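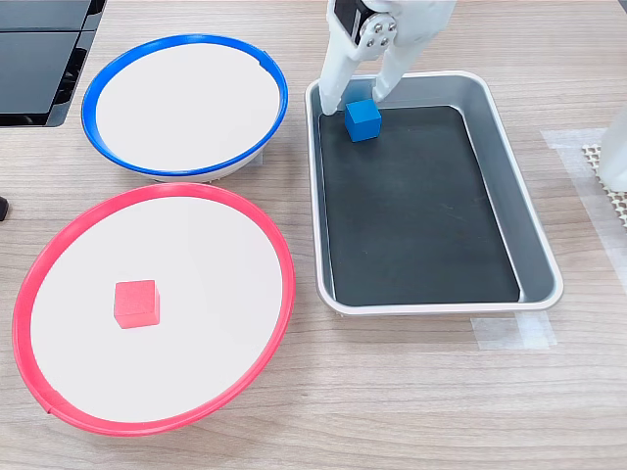
Jureo College of Early Learning
Unit 4: Sorting and Classifying by Colour
Course handout, revised Oct 9, 2019

1. Purpose of the unit

This unit prepares students to plan, set out and assess a simple colour-sorting activity for young children. It follows the July placement block and assumes that students have read the Engelhardt notes on early classification.

2. Materials

A sorting table needs small objects that differ in one attribute only. Cubes of one size in two colours are recommended for a first session. Each colour is matched to a bowl with a rim of that colour, and a shallow tray serves as the common area. A rubber mat in the bottom of a metal tray reduces noise and keeps the cubes from sliding.

Students working at the Trimamel campus will find bowls and trays in the resource room. Those at Marnuvel should book theirs one week ahead.

3. Layout

Round bowls and a rectangular tray are easily told apart, and students should take advantage of the difference in shape when giving spoken directions. Place the bowls on one side of the tray with a clear space between them. Bowls need not be the same size, but students should record any difference, as some children will favour the larger one regardless of colour.

Cubes not yet in use are kept off the table.

4. Procedure

Name each colour once before the activity starts. Present one cube at a time. Allow the child to place it without prompting, and do not correct a placement until the child has let go of the cube. A session should not exceed 20 minutes.

5. Recording

For every placement, note the colour of the cube, where it was put, and whether the child changed the choice. Behaviour such as stacking or lining up is to be recorded in the comments column and is not counted as an error.

6. Assessment

Submit two completed observation sheets and a written reflection of no more than 360 words. Sheets without a layout sketch will be returned unmarked.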